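Budgéter un bras pour le linge : comment je m'y prends

On me demande souvent par où commencer quand on veut monter un poste de manipulation chez soi ou à l'atelier. Ma réponse ne change pas : par la tâche ! Le catalogue, on l'ouvre après (je sais, c'est moins drôle).

Étape 1. Écrivez la tâche en une phrase. La mienne : prendre un objet mou dans un panier et le mettre dans le tambour. Du coup, la charge utile compte peu, et c'est l'allonge qui coûte cher.

Étape 2. Mesurez avec la porte ouverte. J'avais pris mes cotes porte fermée, quelle andouille, et il a fallu reculer le socle Riline de 11 cm.

Étape 3. Séparez le bras et la pince. Chez moi, le bras Gimov d'occasion est parti à 1 050 € et la pince à deux doigts Helmy à 275 €. Je garde toujours de quoi acheter 2 jeux de doigts, ça s'use plus vite qu'on ne croit.

Étape 4. Prévoyez une ligne « bricoles » : câbles, fixations, multiprise, goulottes. Et le panier ! Un bord bien visible et des parois ajourées, c'est ce que je préfère pour régler la caméra de poignet.
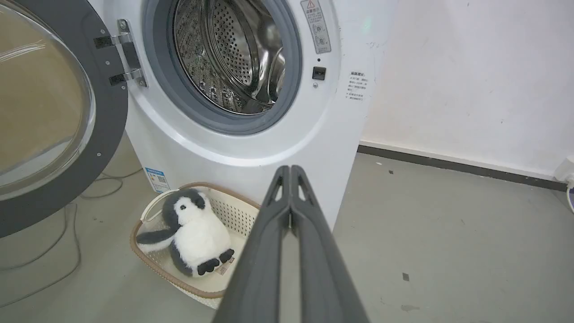
La pince au-dessus du panier, avec le manchot en peluche, devant le lave-linge ouvert.

Étape 5. Commencez par une peluche avant de passer aux chaussettes. Notez chaque essai dans un tableau, et n'achetez la caméra suivante qu'après un mois complet de notes. Moi, j'attends août.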